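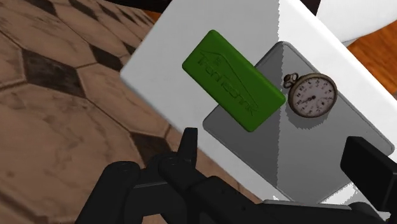 Acetylene lighting at Clendutance - how much of it was ever used?
Country House Utilities board, thread started August 2021

pipelagger
I've been going through the estate letters for Clendutance, the big house just outside Grodbridge, and I'm trying to work out whether the acetylene plant there ever lit the whole house or only the downstairs rooms. There's a brick gas house behind the stables with the pit still in it and a stub of iron pipe poking out of the wall. The generator itself has gone, probably for scrap.

What I do have is a bill from a maker called Feten for "one generator, purifier and holder complete", and then a long run of grumbling letters from the agent about carbide deliveries. The house was never on town gas, it was too far from the works and the company wouldn't lay the main. Does anyone know the sort of pipe sizes they'd have used? I've found narrow iron pipe under the library floor and nothing at all upstairs so far, and I'd love to know if I'm looking for the wrong thing.

mantle_and_chimney
Lovely find! Acetylene pipe is usually narrower than you'd see for coal gas, as the gas gives far more light for its volume and the burners are tiny. So if you've been hunting for the fat stuff you could well have walked past it. Have a look inside the cupboards on the landing, fitters loved running it up through cupboards.

I'd say whole house, personally. Nobody paid for a gas house, a pit and a holder just to light the dining room.

oldretort
I'm going to disagree with that. Plenty of owners did exactly that. The bedrooms stayed on candles and oil lamps for years because people were frightened of gas where they slept, and acetylene had a worse name than coal gas. You can blow up a shed with it if you're careless, and some gardeners were.

Also don't trust the maker's bill for the size of the scheme. They'd quote for "up to" so many lights and the client would fit half of them.

pipelagger
That's fair. The agent does say in one letter that her ladyship "will not have it above the stairs", but I couldn't tell if he meant the gas or the new maid's bicycle, as both are in the same sentence!

Will check the landing cupboards next time I'm let in.

kettleside
What was the pit for? I look after a much smaller place with a brick-lined hole by the back gate that everyone has always called the ice well, and it's no more an ice well than I am.

mantle_and_chimney
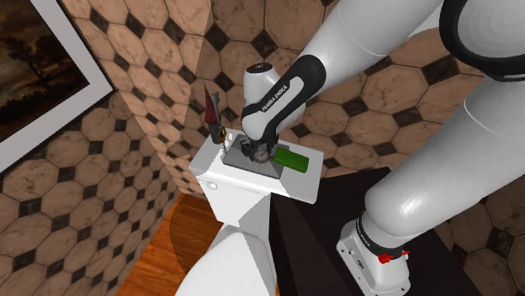

What was left over once the carbide had been used up?

A wet sludge of slaked lime, pale grey and smelly, which had to be dug or drained out of the generator and left somewhere to settle. The pit took it. Some estates spread it on the fields once it had stood for a while, some used it for limewash on the cowsheds. If your hole by the gate has a hard whitish crust at the bottom I'd be quite excited.

kettleside
It has a hard whitish crust at the bottom. I've been telling visitors about ice for 2 summers. Oh dear.

oldretort
Could be ordinary builders' lime, mind. A slaking pit for mortar would leave you much the same thing. You want some sign of pipework or a generator base nearby before you change the leaflet.

And on the smell, pure acetylene hasn't got a lot of smell. The garlicky stink people remember came from impurities in the carbide, phosphine mostly, and that's why there's a purifier on the Feten bill.

mantle_and_chimney
Agreed on the purifier, not so sure about the mortar pit. They were mostly filled in when the job finished, in my experience. Who leaves an open hole by their back gate?

oldretort
My grandfather, for one. I fell in it.

bosk_r
Hello all, Radka Bošković here, I catalogued the Grodbridge papers so I may be able to help a bit. The Clendutance bundle runs to more than 400 letters and the lighting ones aren't all together, some were filed under "garden" as the head gardener was the one who charged the generator. Worth asking for those as well if you've only seen the house ones.

From memory there is a room-by-room list in a January letter, year torn off, giving burners for the hall, library, dining room, billiard room and the servants' passage. I don't remember any bedrooms on it. There's also a complaint about the lights sinking during dinner, when the gardener had to be fetched out to recharge in the dark. He was not to take a lantern in with him, and he wanted to know how he was supposed to see.

pipelagger
Radka, thank you, that's brilliant. I've only had the house ones. No wonder there were gaps, I'd assumed mice.

Servants' passage is interesting. That would be on the route from the library pipe to the back stairs, so I could have a lift of the boards there if the owners will let me.

mantle_and_chimney
Right, I'll give way on the bedrooms if it's in writing. But a torn-off year means it might be the first phase only! Houses added to these things bit by bit. Is there anything later, Radka?

bosk_r
There's an estimate from a rival firm, Kos, for a larger holder and "extension to the upper floors", total £3,000 for this and a lot of building work besides. Nothing in the bundle says it went ahead. The next thing in the file is a leaflet for an electric dynamo with pencil sums all over it.

oldretort
So they went electric and never bothered. I rest my case.

mantle_and_chimney
You rest it on a leaflet. I've got leaflets for stairlifts in my kitchen drawer and I live in a bungalow. I'd still look in those landing cupboards.

kettleside
Sorry to drag it back to my hole. If I wanted to look for a generator base, what am I after? Round or square?

oldretort
Either. Look for a level slab or a ring of brick within a few yards of the pit, and a pipe going through the nearest wall fairly low down. A little separate hut is best of all, with vents up near the roof. They were kept well clear of the house.

kettleside
There's a hut. It's got 2 vents up by the roof and we keep the mower in it. I'll go and move the mower.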